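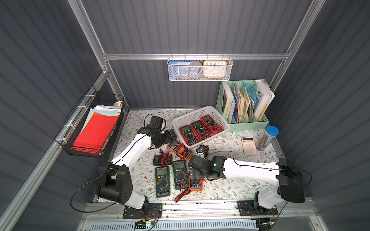 Hullby Tool Library Tidies Its Multimeters, Asks Borrowers to Wind Up Their Leads

HULLBY, 07/04/2023. The Hullby Tool Library announced today that its digital multimeters have a home. The home is a white plastic basket with holes in it. The library would like it known that this took a good deal of planning.

Until March the meters lived in a drawer at the Karagiannis Street branch, along with their test leads, which had formed a single large knot. Anyone who wanted to check a battery was handed the knot and wished luck. Last year the library logged 142 meter loans, and the most common remark on the return slip was "leads."

"We are a lending library, so things go out and things come back," said Evdokia Sotiropoulos, who runs electrical lending. "The meters were going out fine. They were coming back as spaghetti."

Under the new system, every meter is laid out on the table when it comes back, looked over, paired with a red lead and a black lead, and put in the basket. The tablecloth has flowers on it. It was the only one in the cupboard and has since been defended by several members as cheerful.

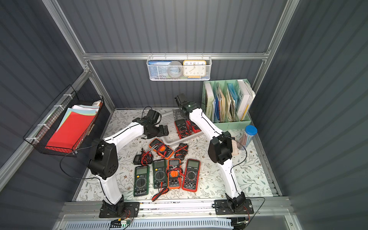 Red, orange, green and black meters on the sorting table, with leads in their usual condition.

The collection was built up from donations and does not match, a point the library has stopped apologizing for. Members tend to have a favorite color and will wait for it. The library has no evidence that an orange meter reads a household battery any better than a green one, and has given up saying so at the desk.

Borrowing terms are simple. A meter may be kept for two weeks. The fee is $2, and members who return the leads wound up get it back. Members who return the leads wound around the meter, the stapler and a house key will be asked to step to the side table and think it over. Replacement leads are paid for out of a $200 grant from Besa Hardware, whose owner has asked that they please last.

The work table has been put in order as well, on the theory that people put things away more readily when there is somewhere to put them.

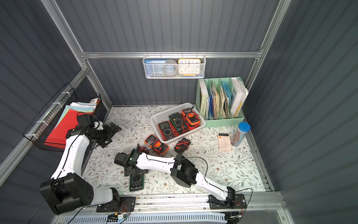
Loan slips used to be kept in a cookie tin. They now go in a file, under the borrower's last name, and can be found again by someone other than the person who filed them. Sotiropoulos describes this as the single biggest change of her time at the library and says she has missed the tin only once, when there were cookies.

The library will also hold a free evening class called "What the Dial Does" for people who own a meter and have been using one setting on it for years. The class covers batteries, fuses and test leads, including a section on winding that the instructor expects to run long. House wiring is not covered. Members with a question about house wiring will be given the phone number of an electrician and a firm look. Places are limited to 50, and members may bring their own meter, in any color, with any knot.

"I was told this would be a small job," Sotiropoulos said. "I have now untangled every lead in the building. I would like that in the press release." 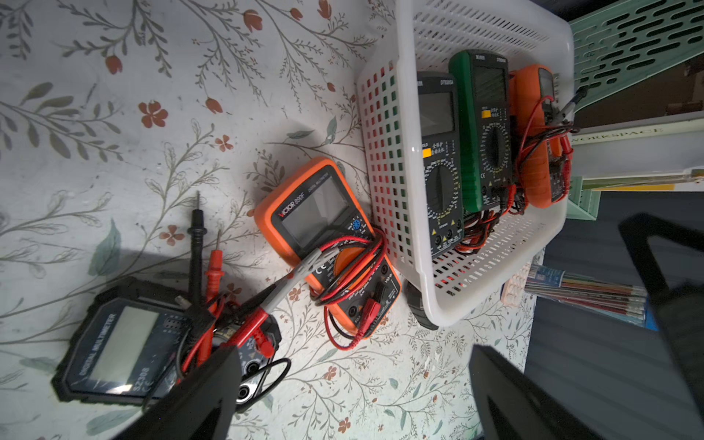

How to Borrow a Meter

Bring your member card to the desk at the Karagiannis Street branch and ask for the basket. Meters can't be reserved by phone, and they can't be reserved by color at all. Please check that you have both leads before you leave and again before you come back.

Donations of working meters are welcome. Please remove old batteries first. The library does not need any more leads on their own and is asking as kindly as it can.

About the Hullby Tool Library

The Hullby Tool Library lends hand tools, garden tools and test gear to residents of Hullby and the Nandis valley. It is supported by member fees and local businesses. It also lends ladders, about which there will be a separate announcement.

Press contact: Evdokia Sotiropoulos, Electrical Lending, Hullby Tool Library, Karagiannis Street branch. Please leave a message with the desk if she is sorting.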